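Robot on our floor starting in November, what changes for the front desk?
Posted in Workplace & Office

Our company (Norkness, the Plernotside office) is getting a walking robot to do the supply runs and the evening rounds. Management says nobody's hours are affected, in an email of 1,207 words. I've been on the desk nine years and the supply runs are most of my exercise. Has anyone been through this? What did you end up doing all day?

njål blomqvist
We've had one at Pisharody for 21 weeks. The walking went away and the paperwork about the walking arrived. I log where it went, where it was supposed to go, and why those are different. Ask now who writes the log, and get it into your job description — mine was "temporary." Also ask who picks things up off the floor before it comes through. At our place that's me too.

BivoraFan
robots are the future, get used to it

Haruto Kaneko
Ignore the above. Two of our desk people moved to scheduling and got a small raise, but only after they asked in writing. Everyone else got a training video. The thing itself is fine company and doesn't take the good mugs. Watch your cables and decide early whose problem the carpet is.
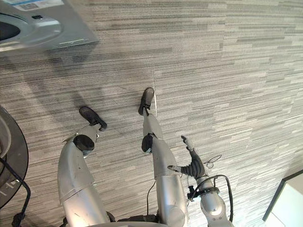
Feet, carpet and one open hand, seen from the robot's end of the job.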